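A morning at the Tolley plant
Feb 26, 2022 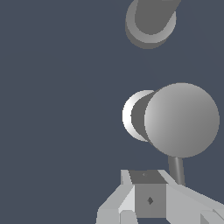 I'd been bugging my cousin for a tour since December, when she told me the gearbox line was getting its third robot cell, and last week I finally got one. Steel-toe loaners, safety glasses over my regular glasses, the whole outfit (very flattering).

Our guide was Valdemar Þorgeirsson, who used to load parts by hand on that same line and now programs the cells. He took us to his desk first, before the floor, and I'm glad he did! Every new job gets run on the computer before anybody bolts anything down. It's all plain gray shapes in there, knobs and balls and cylinders, and he spends most of a shift nudging a gripper toward them and watching for collisions. He says his back is great now and his eyes are terrible.

Then out to the floor, which is louder than I expected. Three cells, and each one has a person assigned to it who used to be at a bench. I asked one of the women if she missed the bench and she said she missed the talking. You can't really chat when you're walking between a tray rack and a screen all day. She did not miss lifting 600 housings a shift, though, and she said so twice.

The part I keep thinking about is the pay thing. Operators who finish the programming course move up a grade, but the course runs after hours, so the folks with little kids mostly haven't taken it. Valdemar brought that up himself, I didn't have to ask. They're trying a daytime session this spring and he's teaching it.

Lunch was in the canteen, decent chili, and I bought a Tolley mug on the way out. If you go, wear thick socks with the loaner boots, and ask to see the desk work even if it isn't on your tour sheet. My cousin says the next visitor day fills up fast, so email early.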